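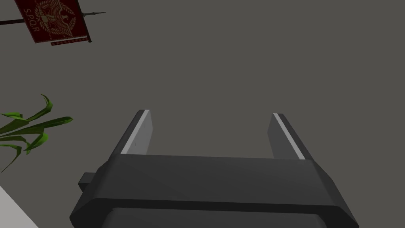
Hi from the packing floor at Fellside! We're 2 months into the Tramholm project, and folks keep asking what changed for the 26 of us. Mostly my wrists hurt less. We used to hand-sort 1,000 parts a shift, and now I spend my mornings in the simulator trying out moves before the real arms get them (I love it, and I did not expect to).

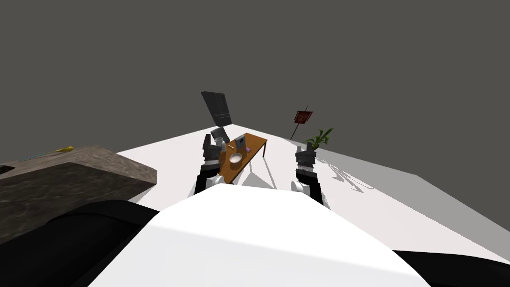 Both grippers up, table still a reach away. The bowl is my practice piece!

Next up is the Ji line, and we all get 60 hours of training for it, paid.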